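Arkis publishes care and repair routine for hand-held grippers at Plilladberg

Step-by-step guide covers finger pads, vent cleaning and the check before a gripper goes back into use 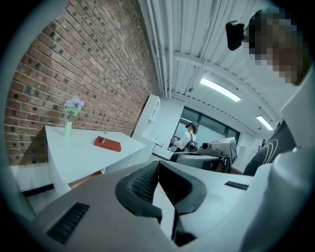
PLILLADBERG, August — Arkis has released the maintenance routine it uses for the hand-held grippers at its Plilladberg workshop. The guide is free to download and is written for small teams that look after their own equipment and have no service engineer on site.

The routine was drawn up by Nasrin Salehi, who runs the workshop, and Declan Holroyd, the technician responsible for repairs. It sets a service interval of 900 grips, counted by the gripper's own software, and splits the work into a short check at the start of each shift and a longer bench service.

The shift check takes 4 minutes. The operator closes the fingers slowly with nothing between them and watches whether both arrive at the centre together. The inner pads are wiped with a dry cloth and looked over for tears or lifting at the edges. The vent on the body is brushed out along the slots, never across them, and compressed air is not to be used on it. A gripper that fails any part of the check is tagged and goes to the bench.

At the bench, both finger pads are changed as a pair, even when only one is worn. Old adhesive has to come off completely before the new pad goes on, and the finger is then left clamped for two hours.

"Most of the faults we used to see came from a new pad working against an old one," said Holroyd. "The grip pulls to one side, the operator squeezes harder to make up for it, and then the finger joint starts to go as well. Changing the pair costs a bit more in pads and saves a lot of joints."

Finger joints are greased sparingly and the fixing screws tightened in two passes. The casing is opened only when the fingers lag or the motor is noisy. The guide lists the order in which the casing screws come out — the two nearest the fingers are shorter than the rest and will damage the housing if they are put back in the wrong holes.

After a bench service the gripper is zeroed with the fingers fully open, then fully closed, and tried on a set of eight test objects. These range from a thin paperback to a smooth plastic bottle. Each has to be lifted, held and put down without slipping. If one slips, the zeroing is repeated before anything is taken apart again.

Trania, which supplies the replacement pads, has agreed to stock them in pairs from August. Ferraro will carry the joint kits.

"We wanted something a new starter could follow at the bench with the page propped up in front of them," said Salehi. "The first draft was too long and people skipped the zeroing. It now has a page to itself."

The guide includes a service log to print out and a parts list. Corrections and questions from other workshops are welcome and will be taken into the next edition.

Media contact: Marjan Ranjbar, Arkis press office, Plilladberg
Technical questions: Mpho Mtshali, workshop support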